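Tenero Handheld Capture Guide
Section 4: Setting up a table session and checking the recordings

This section covers table sessions only. Read Section 3 first if the grippers have not been paired with the recording computer. The steps follow the method used in the Oltari study, in which a policy is trained on demonstrations recorded with handheld grippers and then tested on a robot arm it has never seen. Results depend heavily on how the demonstrations are recorded, and most failed training runs in June were traced back to this stage.

4.1 Before you start

You will need:

Two handheld grippers, left and right, charged to at least 85 per cent
One pair of gloves per operator
A table with a patterned cloth
Objects from the household set
The session sheet

A patterned cloth gives the tracking software fixed points to follow when the camera is close to the table. On a plain white cloth the position estimate drifts, and the error shows up later as a grasp that closes beside the object. Leaves, flowers and checks all work. Avoid wide stripes, which look the same at every point along their length.

Shiny objects are allowed and should be included. A polished brass vase, for instance, reflects streaks of light that change as the camera moves, and policies trained only on matt objects did badly on it. Mix tall objects with low ones and leave space for the fingers between them.
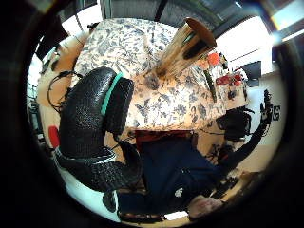

4.2 Recording a demonstration

1. Smooth the cloth and lay out the objects. Write the layout number on the session sheet.

2. Put on the gloves. Fasten the cuff so that it does not slide over the wrist during a reach.

3. Switch on both grippers and wait for the steady light. If a light keeps blinking, go to Section 7.

4. Hold both grippers still above the table for 3 seconds. The software uses this pause to find its starting position.

5. Carry out the task at a normal speed. Do not slow down for the camera. Slow demonstrations teach the policy to hesitate just before contact.

6. Return both hands to the starting position and press Stop.

7. Change the layout and repeat. Record up to 22 demonstrations before taking a break.

Note: If you drop an object, carry on and pick it up again. Recoveries are kept in the training set. Mark the demonstration with R on the session sheet.

Caution: Keep cables clear of the gripper fingers. A trapped cable can pull the connector out of its socket and end the recording without a warning.

4.3 Views of the wider room

The lens is very wide, so the recording takes in much more than the table. Chairs, windows, monitors and shelves all appear in it, bent by the curve of the lens. Leave them as they are. In the Oltari trials, a policy trained in a cleared room lost track of the task when it was moved to an ordinary office. The policy trained in furnished rooms coped with the same move.

Bright windows need more care. Automatic exposure will darken the table when a window fills a large part of the view, and objects near the glove may be lost in shadow. Lock the exposure on the tablecloth before step 4. The window will then wash out to white, which does no harm to training.

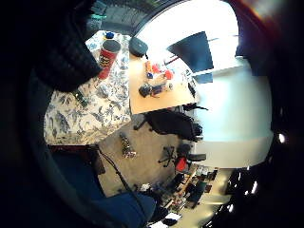 A hand close to the lens is also acceptable for short periods. The software masks large dark areas at the side of the view and relies on the rest. It needs some fixed background to do this, so turn the gripper back towards the room or the cloth if the hand has covered most of the view for longer than 2 seconds.

The two grippers do not see the same things. One may have a clear view of an object while the other has it hidden behind a glove or facing away. Both recordings are used, and the training script weights each according to how much of the object is visible. Do not delete one side of a pair.

4.4 Checking the session

1. Open the session in Greco and select Check Tracking.

2. Look at the path for each hand. It should be a smooth line with no jumps. A jump usually means that the pause in step 4 was too short.

3. Play the first and last demonstration in full. Make sure that left and right start together.

4. Reject any demonstration with a jump during a grasp. A jump while the hand is travelling between objects can be repaired with Smooth Path.

5. Upload the session and keep the sheet. The layout numbers are needed again when the robot is tested.

Note: Bumar grippers supplied with the older firmware store their clock in local time. Update the firmware before pairing them with a newer unit, or the two sides will not line up.

Questions about rejected sessions should go to Ilaria Morelli, with the session number and the reason shown in Greco. Training is covered in Section 5.

Section last revised Tue 8 July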